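Bisine notebook, junction boxes
June, started 9:40 am

Good morning at the bench, so I'm writing this up while I still remember which screw went where. The small gray boxes for the Bisine job came in from Ullix yesterday afternoon and I finally got one open and apart. I like them a lot more than I expected from the drawing!

Background for anyone reading without the earlier pages: Bisine is the pump shed wiring. We need a small enclosure on the wall to hold the signal side (float switch in, alarm out) and keep it well away from the mains side, which the electrician is doing and which I'm not touching. The old box was a round one with a snap lid. Spiders loved it. Alistair Rutherford pulled it down in spring and the inside looked like an attic.

The new one is square, gray plastic, with a screwed lid. Screws at the corners, thick walls, proper screw bosses inside for the lid screws to bite into. That last part is what sold me. The snap lid was always going to walk loose next to a pump, and I've had enough of thin bosses that split the second time you go in.

Did a dry look first with the lid on, mostly to decide which way up it should hang. The maker's drawing doesn't say. I'm using the little sticker as my "this face" mark from here on, so in these notes "front" means the face with the sticker on it, and left and right are as you look at that face. Please keep to this if you add anything, last time we had two people's left in one notebook and it cost us a cable.

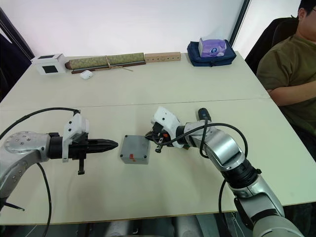

Box with the lid screws in, sticker at lower left of the front face.

Lid screws. Cross head, and a nice deep recess, so the driver seats without a fight. I did them a little at a time, going corner to corner. Same again on the way in, and I'd ask everybody to turn each screw backward first until it drops into its old thread, then go forward. You can feel it drop. It makes the difference between a box you can open for ten years and one you can open four times.

Lid comes away flat. Put it down beside the box on the left and leave it there. I put it under my notebook on the first try and then spent a silly amount of time looking for it.

Inside depth from the top of the walls to the floor, less what the tall parts of the terminal block take up: 17 mm left over. That is plenty for the wire to lie in a loop, which was the thing I worried about all last week. I had drawn it too tight. The drawing said we'd have to come in with the wire cut exactly to length, no slack at all, and I hate that, you get one chance at each end and then you're splicing. With the room we have, the slack can just coil up in the bottom and stay there.

So, wire. I cut a 70 cm piece for the trial. White, the soft stranded stuff off the Pistine reel, not the stiff stuff (the stiff stuff is on the shelf above it and the labels look alike, check twice). Coiled loosely it sits in the box and doesn't spring back out when you let go, which made me very happy. I tried the stiff one too, for comparison, and it jumped straight up like a jack-in-the-box. No good. Crossed it off.

10:25 am. Boards out of the bag. Narrow ones with the green terminal block along one edge. Alistair had asked if we could get both of them in side by side and I told him no, flat out, on the phone. I'd like it on record that I may have been wrong about that. They are slimmer in person than on paper. Measured again, wrote the numbers inside the back cover, and there's space between them for a fingertip if the terminal blocks face outward. If they face inward you can't get a driver to the screws at all, so outward it is. Sorry, Alistair.

Order of work I settled on after going around a few times:

Lid off and down on the left.
Wire into the box first, coiled, both ends brought up over the wall.
Boards out on the table to the right, terminal blocks where you can see the screws.
Strip the ends to 7 mm. Longer than that and bare copper shows outside the block, shorter and the clamp grabs insulation.
Land the wires on the terminal blocks while the boards are still on the table.
Only then do the boards go in.

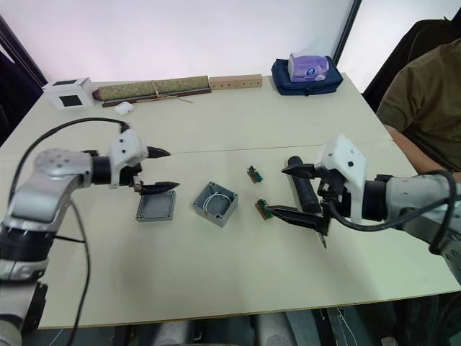
Doing the terminals outside the box is so much nicer! I tried it the other way around as well, boards in first and then wires, and it can be done, but you're reaching past the wall of the box with a driver at an angle and it wants to skate off the screw head. Out on the table you come straight down on it. One firm turn past snug, tug the wire, next.

The driver matters more than I thought. The fat-handled one from the drawer is a good match for the lid screws but too wide for the terminals. For those you want a thinner blade. I've put a strip of tape on the handle of the one that fits and I'm asking nicely that it stays with the Bisine things until we're done. The others can wander.

Pale tabletop is a pleasure for this, by the way. Dropped a lid screw on it, saw it at once. On the old green bench it would have been gone until the next time we swept.

11:10 am. Short break, then second go from the start with a watch running. Lid off to lid on: 14 minutes, with me stopping to write. That's with one board wired, since I only stripped one pair. I'm sure it comes down with practice. The slow part is stripping, as ever. If someone has a stripper with a length stop, please bring it in, I'd be delighted.

Things that went less well. The coil likes to lift at one corner when the boards go over it, and then it rides up on the screw boss and the lid would pinch it. I pressed it back with the blunt end of a pencil. Works, but you have to remember to look. A small adhesive clip on the floor of the box would hold it. I've asked Hyun's people what they use in theirs, they do a lot of these for irrigation and they always have some little part I've never heard of.

Also haven't solved where the cable comes in. Bottom face makes sense for a damp shed, with a gland, so drips run off and not in. But bottom face is also where the coil sits, so the gland nut will want the same space. Could shift it over toward the right. Need a gland in my hand before I drill anything. NOT drilling the good box. There's a scratched one in the bag, use that.

Left for next time:
- gland, and a test hole in the scratched box
- clip for the coil
- second board wired too, then both in together and the lid down
- ask Alistair which side of the shed door he wants it on, this decides the cable side
- label for inside the lid with the terminal numbers, printed, my handwriting is no use to anyone in a dark shed

11:50 am. Screws back in the small tin, wire offcuts in the copper jar. Boards are in their bag in the top drawer.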